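Subject: Re: [fistosia-users] place_in: descent stops early over basket, target lost during transfer
List: fistosia-users

> We are running the pick_place tree against a shallow container and see
> two faults which may or may not be related. (a) The descent stops well
> above the container floor and the tree reports CONTACT. (b) On some
> cycles the target object disappears from the world model once it is
> lifted, and the planner then refuses the next goal. Same behaviour with
> the Flinon driver and in replay. Has anyone got a working config for
> objects of a similar colour?
>
> Laaksonen lab, manipulation bench

We had both. They are not related, though they tend to turn up in the same log, so I will take them separately.

(a) is the collision mesh. The default container model is a solid box, filled to the rim, and the approach planner treats the rim height as a surface. Set container.model to open_shell and give it the inner floor height by hand. Do not let the depth fit estimate it over wicker. The weave returns enough stray points that the fitted floor moves between runs, and the force guard then gets armed at the wrong height. With the floor fixed, the fingers go down past the rim and the cube is released at floor level.

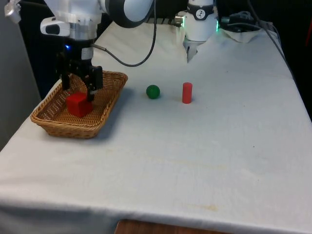 The guard itself can stay at 15 N. We tried raising it before finding the mesh problem and it only hid the fault.

(b) is in the tracker. When the gripper closes, the mask of the object shrinks because the fingers cover part of it, and the tracker tries to match the smaller mask against everything in the list. A red cube and a red cylinder on the same cloth are close enough in hue that the colour term decides nothing, and the shape term is unreliable on a partly hidden block. The identity can go across to the cylinder, at which point the cube has no track and is dropped.

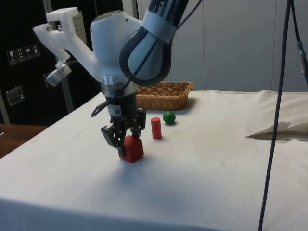

What fixed it for us was moving the attach event. In the stock tree, attach is sent after the lift has finished. Send it on grasp confirmation, before any upward motion, and mark the object as held. A held object takes its pose from the wrist frame and is left out of matching until release. The patch is 2 files, mostly in track_manager, and applies to the current branch.

Check your extrinsics as well. If the two camera views disagree by more than the merge radius you will get duplicate tracks, and the held flag is only set on one of them. The other then sits in the world model as an obstacle directly in the transfer path. That gives the "start state in collision" refusal, which I suspect is the one you have.
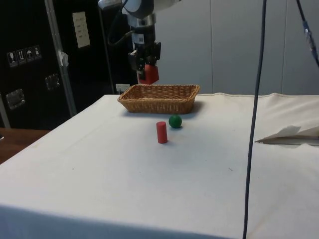 For the transfer, plan with the held object attached to the gripper body and a clearance margin above the rim. We use the Skomico planner plugin with path simplification switched off for this segment. With it on, the shortcut step sometimes trims the waypoint above the container and comes in at an angle across the rim.

Results on our side, for what they are worth: 1,952 cycles replayed from bags with the patched tracker, no identity swaps. The stock tracker gave 143 on the same bags. I have not tested with two objects of the same shape and the same colour, and I would expect that to fail.

One more point on resets. Clear the held flag explicitly at the start of every cycle and wait for a full detection pass with the arm clear of the objects. If the tree is aborted between grasp and release, the flag survives a restart of the planner node, and the first goal afterwards is planned with a phantom object on the wrist.

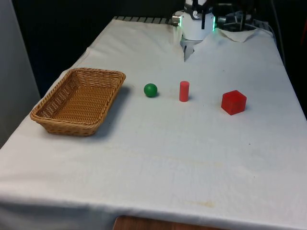 The order of detections does not matter at that stage, only that each object has one track and that the container is registered as empty. There is a check for this in the tools directory (world_sanity), which returns non-zero if either is untrue. We call it from the launch script.

If you still see early CONTACT with open_shell set, please post the guard log and the container block from your config. The bag is not needed at first.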